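**Garrafas de plástico: triagem, lavagem e arrumação**

2019-10-04

Desde julho que junto garrafas de plástico na bancada da arrecadação em vez de as levar ao ecoponto de cada vez que esvazio uma. A intenção inicial era usá-las como recipientes para diluições (vinagre, detergente, sabão potássico) e como funis de corte. Ao fim de umas semanas o volume ocupado passou a ser o problema principal, e foi preciso fixar um critério para o que fica e o que sai. Registo o procedimento tal como está neste momento, porque já o alterei duas vezes e voltei a esquecer-me dos motivos.

## Material

O PET transparente domina. É leve, resistente à tração e mau com o calor: acima da temperatura de transição vítrea, que fica perto da água de lavagem muito quente, as paredes encolhem e a garrafa deixa de assentar direita. Lavo com água tépida da torneira e não passo disso. O PEAD (os frascos opacos de detergente e de leite) aguenta melhor a água quente mas retém cheiro, sobretudo se teve amaciador.

A cor interessa mais do que eu pensava. O plástico incolor deixa ver o nível e os depósitos no fundo. O verde translúcido deixa ver o nível, com algum esforço, e disfarça o resto. Para soluções que quero vigiar uso só incolor.

## Triagem

Faço a triagem em cima de uma superfície branca e lisa, com as garrafas deitadas. De pé, a luz do teto reflete-se no gargalo e não se percebe nada das paredes. Deitadas, rodo-as com um dedo e procuro três coisas:

- vincos brancos, que são zonas onde o plástico já dobrou e onde vai acabar por abrir;
- fundo deformado, com a garrafa a balançar quando volta à posição vertical;
- riscos interiores, quase sempre deixados pelo escovilhão.

Vincos brancos na metade superior, tolero. No fundo, não: vai para o ecoponto. Os riscos interiores só excluem a garrafa para misturas com óleo, que se agarra a eles e não sai.
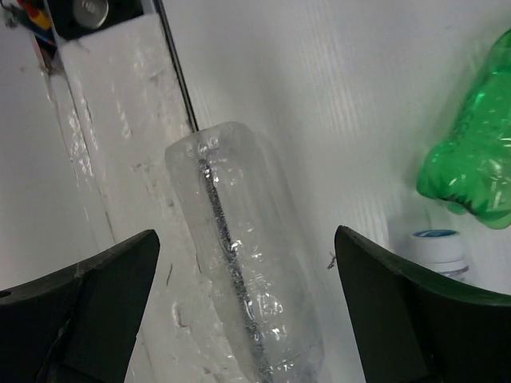

O brilho engana bastante nesta fase. Uma parede ondulada devolve reflexos partidos que parecem fissuras, e uma fissura verdadeira pode desaparecer no meio deles. O teste que uso é apertar ligeiramente e ver se a linha muda de sítio. Se muda, é reflexo. Se fica onde estava, encho de água, aperto com a tampa posta e deixo deitada sobre papel de cozinha.

As tampas são separadas logo no início e vão para um frasco à parte. Não tento manter cada tampa com a sua garrafa. As roscas das águas que compro são compatíveis entre si, as dos sumos nem sempre, e é mais rápido experimentar no fim.

## Lavagem

Solução de bicarbonato, 8 gramas por litro, com a garrafa cheia até um terço. Agito, deixo repousar 7 minutos, agito outra vez e enxaguo duas vezes. O rótulo sai antes, a seco, puxado pela emenda da cola. O resto de cola sai com óleo alimentar e um pano, e só depois disso é que entra o detergente — pela ordem inversa a cola espalha-se e fica uma película baça.

Para secar, gargalo para baixo, com inclinação. Na vertical perfeita forma-se um anel de água no ombro da garrafa que ali fica até ao dia seguinte.

## Arrumação

Experimentei uma caixa Mondine, em que as garrafas ficavam em pé, e desisti: as mais estreitas tombavam e arrastavam as outras. Passei para uma prateleira Grotness com 178 milímetros de altura livre, onde vão deitadas, com os fundos virados para fora. Assim vejo o estado do fundo sem tirar nada do sítio. O limite da prateleira é o limite da coleção.

O Nuwan Amarasinghe, que leu a versão anterior desta nota, sugeriu esmagar as excedentes antes de as ensacar. Faço-o agora, no sentido do comprimento, e volto a pôr a tampa para não recuperarem o volume. Ainda não medi a diferença por saco.

Falta resolver as etiquetas. A fita de papel descola com a humidade e o marcador permanente sai com álcool, que é precisamente o que guardo em duas das garrafas. Tenho um rolo de 100 etiquetas de polipropileno da Urrutia por abrir e vou começar por essas duas.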